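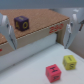
The Uldale Hill Climb is an annual motor racing event held on a public road closed for the occasion between the village of Uldale and the Galbraith pass. Cars run one at a time against the clock, and the driver with the lowest combined time over 2 timed runs is the winner. It is normally held over a weekend in September.

Course

The course is 1745 meters long and climbs steadily from a start line beside the old Uldale sawmill. It has 21 marked corners. The lower part is fast and mostly straight, with a narrow bridge that drivers cross at close to full speed. The upper part is slower and includes three hairpins, the last of which – Chapel Turn – comes just before the finish. The road was resurfaced and widened at several points after heavy rain damaged the shoulder, and times set on the earlier surface are listed separately.

Format

Practice takes place on the first day and the timed runs on the second. Cars start in class order, beginning with production sedans and ending with single-seaters. If rain stops the second run, the results of the first run stand. Ties are broken by the faster single run.

Classes

Entries are divided by engine size and by the amount of modification allowed. A class for historic cars was added later and is now the largest in the event. Electric cars compete for a trophy of their own but are also included in the overall results.

Series status

The event began as a club meeting for drivers from Uldale and Bramville. It later became a round of the Illamdale Cup, a regional championship, and has usually been the last or next-to-last date on its calendar. The title has been decided at Uldale several times. The event left the series for two seasons during a dispute over entry fees – it ran as a non-championship meeting in that period – and then returned.

Attendance

Spectators watch from the banks above the hairpins and from a field near the start. The field has parking for 774 cars, and a shuttle bus runs from Bramville on both days.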